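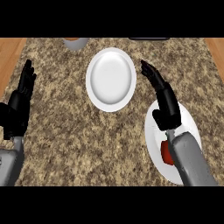
Becerra tour, Pliltdale date — anyone going?

natalia_a
Posted October 27, 2023
Got two seats in section 32 for the Becerra show at Pliltdale Hall. Has anyone sat up there? The map makes it look far off to the side.

chsiu13
I was in 32 for the June show. You see the band fine but you lose the back screen. Sound was muddy for the first few songs and then it got better.

Urness_fan
Muddy is generous. I couldn't make out a word until the encore. Floor or nothing at that hall.

chsiu13
Floor was 455 for one ticket last time. I'm not paying that to stand behind tall people.

shufen
Agree with chsiu. The hall only holds some 1,523, so there isn't a bad seat in it.

Urness_fan
There are plenty of bad seats in it, shufen. Try row A on the balcony — the rail is right at eye level.

natalia_a
We're in row F so hopefully no rail. How is parking?

shufen
Skip the hall lot, it took us an hour to get out. Park by the Skiseritz station and walk back.

Urness_fan
That walk is uphill coming back. Take the bus.

chsiu13
Last bus leaves before the encore is over. Check the times first.

natalia_a
OK, driving then. Is there an opener?

shufen
Nothing listed yet.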